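Trummont tightens rules on shelving in rented storage and utility rooms

Trummont's housing department has published revised requirements for freestanding shelving in shared utility rooms, laundry rooms and ground-floor storage areas. The rules were posted on 13th December and apply to all multi-unit rental buildings within the city limits. Owners have until the end of May to comply.

The revision replaces a one-page guidance note that set no load limits and did not distinguish between wall-mounted and freestanding units. Under the new text, any freestanding unit taller than its own depth by a factor of three or more must be anchored to a wall or floor. Units below that ratio may stand unanchored if the heaviest items are kept on the lowest shelf.

The department reviewed inspection records from 126 buildings before drafting the change. According to the summary published with the rules, the most frequent defect was overloading of upper shelves, followed by missing or loose fasteners and by shelf boards that did not sit fully on their supports. Blocked floor drains were recorded separately and are covered by the existing plumbing code.

"The old note told owners to use good judgment, and inspectors had nothing to measure against," said Jamila Kanagaratnam, who led the review for the department. "A ratio and a label can be checked in a minute with a tape measure."

Labeling is the second part of the change. Each unit must carry a durable tag stating the maximum load per shelf in pounds. Where the manufacturer's rating is unknown, owners may apply a default rating of 12 pounds per shelf for light wire units and post that figure instead. The default is deliberately low, and owners who want a higher limit must supply documentation from the manufacturer or a written assessment from a licensed engineer.

Small units intended for cleaning supplies, such as sponges, cloths and brushes, fall into a separate category. They are exempt from anchoring at any height below 36 inches but must still be labeled. The department describes open wire sides as acceptable for this category. Solid shelf boards are permitted on wire frames, provided that they cannot slide forward when an item is pulled toward the edge. A low railing on the top shelf is recommended but not required.

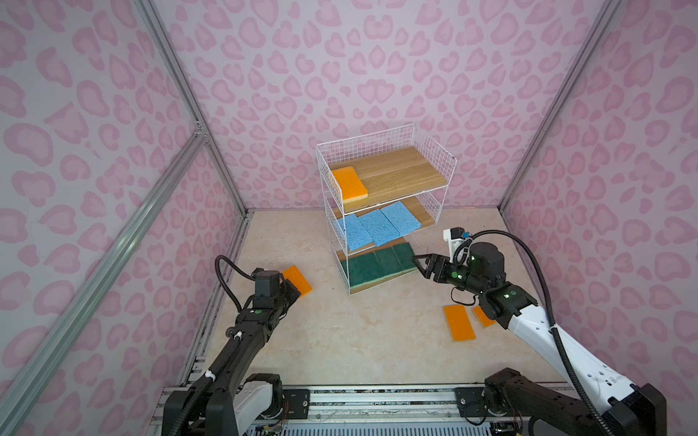 Inspection schedule

Inspections will be folded into the regular building visits already carried out by the city. No separate appointment is needed. Buildings with more than 200 rental units will be visited first, and smaller properties will follow in the order of their existing inspection dates.

An owner who fails an inspection will receive a written notice listing each defect and will have nine weeks to correct it. A second failure on the same item carries a fee, which the department has not yet set. The fee schedule is expected to go before the city council together with other housing charges early next year.

Inspectors will check anchoring, labels, the condition of shelf supports and clearance around water heaters and electrical panels. They will not assess privately owned shelving inside apartments. Shelving inside a tenant's locked storage cage is also outside the scope, unless the unit was supplied by the building owner.

Cost to owners

Reaction from property managers has been mixed. Sang-wook Sun, who manages four buildings for the rental firm Weerakoon, said the anchoring requirement was reasonable but that the labeling rule would take up more staff time than the city expects.

"Most of our wire units were bought years ago from several suppliers, and the paperwork is gone," Sun said. "We will end up using the default rating on nearly all of them – even the ones that could hold a lot more."

Kutby, a tenants' group active in the east of the city, said it supported the rules but had asked for a shorter correction period where a unit stands beside an exit route. The department said that obstructed exits are handled under fire regulations and can already be ordered cleared on the same day.

Owners who installed anchored shelving under an approved renovation permit do not need to reapply. They must add load labels by the May deadline and keep a copy of the permit available on site.

The full text, a sample label and a diagram showing how to measure the height-to-depth ratio are available at the housing department's front desk and on its website. Questions about mixed-use buildings, including those on the Cumari block, should be sent to the department in writing.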